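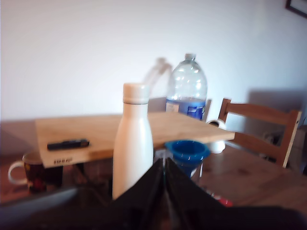
HOW STUFF WORKS — ROBOTS AND MACHINES

Can a Robot Do Your Chores Yet?

I hate emptying the dishwasher. I hate it so much that when I was nine I drew up plans for a machine to do it for me. It had six arms, a hat, and a button marked GO. I never built it, mostly because I didn't know how to make anything past the hat.

I'm a grown-up now, and I write about machines for a living, and kids still ask me the same question I used to ask. When do we get the robot that does the chores?

Short answer: some chores, sort of, slowly. The long answer is a lot more fun, so get comfortable.

You may already have one

If there's a round vacuum that bumps around your living room, you have a chore robot. A dishwasher is a kind of chore machine too, and so is a washing machine. They're really good at their jobs! But look at what they have in common. Each one does a single thing, and a person has to get everything ready first. You put the plates in. You pick the socks up off the rug so the vacuum doesn't eat them. (Mine has eaten two socks and the end of a phone charger.)

What most people want is a machine that does the in-between parts. Picking up, putting away, wiping, pouring, folding. For that you need something like a hand, something like an eye, and something to do the thinking. Let's take them in that order.

The hand

Your hand has 27 bones in it and skin that can feel a single hair. Plenty of robots get by with two fingers that open and close. That kind of hand is called a gripper, and you can see a black one in the photo at the top of this page, down at the bottom, with a white bottle right behind it.

Try being a gripper for a minute. Use only your thumb and one finger on one hand, and put the other hand behind your back. Now pick up a mug. Okay, not bad. Pick up a coin that's lying flat on the table. Harder! Now take the cap off a bottle.

Did the whole bottle spin around? Mine did. To open a bottle you need one hand to hold and one hand to twist, and the holding hand has to squeeze just enough. Squeeze a plastic water bottle too hard with the cap off and you get a wet shirt. Squeeze too softly and it slides. You learned this when you were tiny, by dropping about 100 things, and now you don't think about it at all. A robot has to learn it as well, and it usually starts out knowing much less than a baby does.

The eye

Robots see with cameras. A camera gives the robot a huge grid of colored dots, and the robot's computer has to work out which dots are a thing and which dots are the stuff behind the thing.

Go back to the photo. The blue funnel is easy. It's bright blue and there's nothing else shaped like it on the table. The white bottle is a bit trickier, with a white wall farther back. And then there's the big clear water bottle on the cutting board. You can see it because light shines off the ridges, and because it has a blue label. Take away the label and the shine and there isn't much left to look at.

Clear things are a real headache for robots. Some robots measure distance by sending out light and seeing how it bounces back, and with glass or clear plastic the light can go straight through and bounce off whatever is on the other side. The robot then decides that the bottle isn't there and reaches right into it. Crash.

Another problem is things hiding behind other things. You know that a bottle has a bottom even when something is in the way. You'd bet your lunch on it. A robot has to be taught to guess about the parts it can't see, and even then it can guess wrong.

The thinking

Let's say our robot has a decent hand and decent eyes, and you tell it, "Please fill up my bottle." Sounds like one chore, doesn't it? I wrote down the steps once, just for filling a bottle with a funnel:

Find the bottle.
Work out whether the cap is on.
Take the cap off and put it somewhere it won't roll away.
Find the funnel.
Turn it the right way up and put the skinny end in the bottle.
Hold the funnel so it doesn't tip.
Pour.
Stop pouring before it overflows!
Take the funnel out and put the cap back on.

And I left loads out. What if the cap does roll away? What if the bottle is full already? What if somebody's mug is in the way and it has hot cocoa in it? A person handles all of that while singing. For a robot, each "what if" is a new problem, and kitchens are made of what-ifs.

So how does a robot learn?

For a long time people wrote out every move: go left this far, close fingers, go up. That works well in a factory, where the part is in the same place every time. It works badly at home, where things wander.

These days lots of robots learn from practice and from watching. A person might steer the robot's arm through a job over and over while the computer keeps track of what the camera saw and how the arm moved. After enough turns the robot tries it alone. It's a lot like how you learned to tie your shoes with somebody's hands over yours.

I got to see this last June at a little workshop called Plumen, where they have a robot arm they named Rillo. Rillo was learning to move cups from a table to a shelf. The people there had shown it how 168 times. I watched it try on its own, and it picked up the first cup so gently that I actually clapped. Then it set the second cup down on thin air, just past the end of the shelf. (Plastic cup. No harm done.) It went back to its starting spot as if everything had gone perfectly, because as far as it knew, everything had.

By the time I left they had it up to 614 turns, and it was missing the shelf a lot less. Then someone swapped the yellow cups for green ones and it got confused all over again.

What about stores and warehouses?

Robots have an easier time there. The floors are flat, the aisles are straight, and the boxes have codes printed on them that a machine can read. Robots already carry shelves and sort packages in some big warehouses, and some stores have machines that clean the floor.

But put one in the fruit section and it's back to being a beginner. Every peach is a different shape, and a peach bruises if you look at it funny. Stacking peaches is still mostly a job for people.

So, can they or can't they?

My scorecard goes like this. Vacuuming the floor: yes, if you move your socks. Washing dishes: yes, if somebody loads them. Folding a towel: some robots can, and you'll have time for a snack while you wait. Opening a bottle and pouring a drink: in a lab, on a good day. Tidying your entire bedroom, including whatever is under the bed: not yet, and I wouldn't want to be the first robot to go under there.

I think it'll get better — maybe quite a lot better by the time you're as old as I am. Until then the dishwasher isn't going to empty itself, and mine has been beeping at me since I started writing this part.

Try it at home

Get a plastic cup, a spoon, and a pair of kitchen tongs. The tongs are your gripper. Ask a friend to be the computer and tell you what to do while you keep your eyes closed. They can only say left, right, forward, back, up, down, open, and close. See if you can get the spoon into the cup. Then swap places, and move the cup before your friend starts.

Words to know

Gripper: the part of a robot that grabs things.
Sensor: a part that notices something, like light, distance, or a touch.
Program: the instructions a computer follows.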